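4.2 Where the mugs go

We asked 28 households in Lilgate to keep a diary of every mug they owned for 10 weeks, and seven of them did so without complaint. The rest complained in the margins, and the margins were coded along with everything else. Storage fell into two camps. Cupboard households stacked mugs two deep and used only the front row - the back row, in the words of one diary, was "for guests," although no guests were recorded. Households that hung their mugs on hooks or a stand used a wider share of what they owned, and argued more about which one belonged where.

The diaries yielded more than 1,000 entries, a good many of them about spoons. We set the spoons aside for a later paper. Following Akpalu, we treat a mug as "retired" once it holds pens. By that measure the cupboard group retired mugs at a higher rate, but the Dratelum scale we used to score attachment was built for furniture, and it shows. One respondent rated a chipped souvenir mug above the family sofa. We kept the rating in, having seen the sofa. 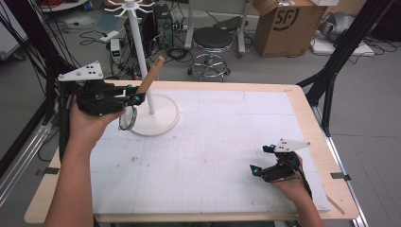 Figure 3. Mug stand with round base and curved hooks, on gridded paper.

Related items
Drawer contents and household memory
The Brallance survey of kitchen shelves
Who owns the good scissors?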